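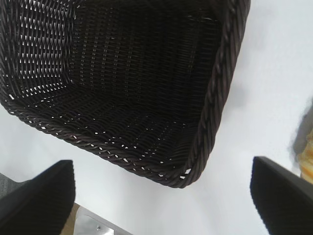
Ellura Cold Chain Log, data card

Version 2

Summary

Ellura is a table of temperature and humidity readings from pallets of fresh vegetables on their way from packing houses to retail depots. It was made for people who want to estimate the remaining shelf life of produce without opening the box. The readings come from Ruvow loggers placed between the second and third layer of crates.

Contents

The data has 271 trips. Each trip is one CSV file, and the name of the file is the trip number. A separate file, trips.csv, gives for each trip the crop, the type of liner, the precooling method and the length of the route in hours. The crops are broccoli, green beans, sweet corn and leaf lettuce.

Columns in the trip files

seconds: time from the closing of the truck door
temp_c: air temperature inside the crate, in Celsius
rh: relative humidity, in percent
door: 1 if the truck door was open, otherwise 0

The loggers write one row every 900 seconds. If a reading is missing, the field is left empty. We did not fill the gaps, and we ask users to say in their work how they filled them.

Quality score

On arrival, a sample from each pallet was graded by the receiving depot. The grade goes from 0 to 9 and is in the column arrival_grade of trips.csv. Two depots took part, Mulder and Mumel. They do not grade in the same way: Mumel is more strict with yellow leaves, and Mulder looks first at the cut end of the stem. Please do not mix the two scores in one model without a depot variable.

Known problems

In 54 trips the door sensor was not connected, so the door column has only empty fields.
Humidity above 95 percent is not reliable, as water can form on the sensor.
Lettuce trips are mostly from September, and they should not be used to compare seasons.
The liner type was typed by hand. We corrected the spelling, but some entries say only "film".

Changes from version 1

The time column now counts from the closing of the door. Before, it counted from the start of the logger, and this gave long warm periods at the beginning of many files. Grades are the same as before.

Use

The data is free for research and teaching. For commercial use, please write to the Ellura project first.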